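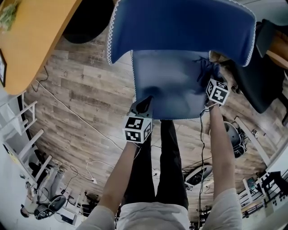
论叠布

我家的桌布、茶巾、枕套,这些年一直是有角的。四个角对四个角,对折,再对折,码进柜子里,书脊一样朝外。这个习惯是从母亲那里继承来的,连同她对不叠布的人的看法。她的看法很简单:那种人家里不能去吃饭。

我今年开始怀疑这件事。起因是五月里搬了一次家,从格里科尔贝格(Grikolberg)街的老房子搬到沃顿(Wotton)那边,柜子小了一半。收拾的时候我把所有布制品摊在床上,决心清点一遍,结果是30块茶巾,20条桌布。我们家两口人,吃饭的桌子一张。我站在床边,感觉自己像一家倒闭餐馆的债权人。

更难堪的是,其中大半我已经不认得了。它们叠得太好,在柜子里待得太安稳,安稳到我每次只拿最上面那三块,用完洗净,叠好,又放回最上面。底下的那些从来没有见过一滴菜汤。叠得整齐原来有这么一个副作用:它让东西看上去已经有了归宿,于是谁也不好意思去打扰。要是它们当初乱糟糟地堆着,我早就受不了,送人的送人,剪抹布的剪抹布了。

市面上教人收纳的书不这么讲。我手边这本,出版社叫库姆(Kumum),厚得可以压泡菜,里面用整整一章讲一块方布的七种叠法。立着叠,卷着叠,三折之后塞成一个小口袋,据说丢到半空也不散。我试过,确实不散。问题是我这辈子还没有遇到过需要把茶巾丢到半空的场合。作者又说,叠的时候要用手掌感受布料,和它交谈。我和一条涤纶桌布相对无言了好一会儿,后来水开了,我就走了。

我并不反对叠布。恰恰相反,我认为叠布是家务里少数有尊严的一项。洗碗是跟脏东西打交道,拖地是跟地打交道,腰还疼。叠布是站着做的,衣服不会弄湿,手里的东西刚洗过,闻起来像样,做完了一眼就看得见。一块长方形的布提起来,两只手各捏一处,往外一送,让它自己垂直,再找角。这个动作我看谁做都顺眼。哪怕是平时粗手粗脚的人,这时候也会忽然认真起来,眼睛盯着布边,嘴巴微微张开。

镶边的布尤其考验人。素布叠歪了,可以抵赖,说是布本身不正。镶了边就没有退路,蓝布配一道白色的锯齿花边,上层偏出去一点点,那道白边立刻替你公布出来。我有一条类似的,每次叠完都要退后一步看,看完总要拆开重来。第二遍通常比第一遍更歪,因为这时候已经有了火气。第三遍我就把歪的那一面朝里。我猜世上大部分看起来完美的布柜,都有一个朝里的面。

还有一派主张,叠布必须两个人。床单和大被套,这话有理。可是两人叠布是对感情的一种测验,而且题目出得很刁。你往左折,他也往他的左折,布当场拧成一根麻花;你说“过来”,他不知道是人过来还是角过来;好不容易碰到一起,他把两个角交到你手里,转身走了,以为已经完工。我和家里那位为了一条双人床单争执过的时间,加起来足够把它烫平若干次。现在我们各叠各的,日子和睦了许多。大件我摊在饭桌上叠,桌子放不下的部分就挂着,人绕着桌子走。这办法不好看,书里也没有,但是没有人受伤。

说到地板。书里有一张插图,让人把布铺在地上叠,理由是地方大。我不赞成。家里的木纹地板看着干净,布一铺上去再提起来,你就知道前一阵子屋里都有谁掉过头发。深蓝色的布最诚实,什么都记得住。真要空间不够,宁可站着,举高一点,让布悬着折。胳膊会酸,酸了就说明该少买几条。

这就回到了我的主张。我们花在“怎么叠”上的心思太多,花在“凭什么叠”上的太少。一块布值得叠整齐,是由于它明天或者下个礼拜要被抖开,铺到桌上去,被人洒上酱油。叠是两次使用之间的一个逗号。我柜子里那些布,逗号后面一个字也没有。

前些日子邱记(Khoo)布店清仓,标价牌上的数目写得很有气势,原价1,514,现价911,一套桌布连餐巾。我在门口站着,手已经摸到料子了,厚,挺,折下去一定有一道很好的线。我想的居然是它叠起来会多好看,一点也没想到拿它吃饭。发现这一点以后我把手缩了回来。店员大概以为我嫌贵。贵也是嫌的。

搬家之后我立了一条规矩,写在柜门里侧:从底下拿,往上面放。听着像废话,执行起来很有意思。第一个月里,我陆续见到了几条失散多年的桌布,有一条印着柿子,丑得热闹,我完全想不起是怎么来的。铺上去以后来吃饭的客人都夸它。有一条折痕处已经发黄,四折八折,展开来像一张旧地图,洗了两遍也没洗掉,只好剪成抹布。剪的时候有点心疼,擦灶台的时候就不心疼了,它比我买的任何一块抹布都吸水。

至于叠法,我降低了标准。对折,再对折,边差一指宽以内一律放行。母亲上个月来住了几天,趁我出门买菜,把整个柜子重新叠了一遍,角对着角,书脊朝外。她什么都没说。我打开柜门看了一会儿,从最底下抽出一条,把她叠的那一摞全弄塌了。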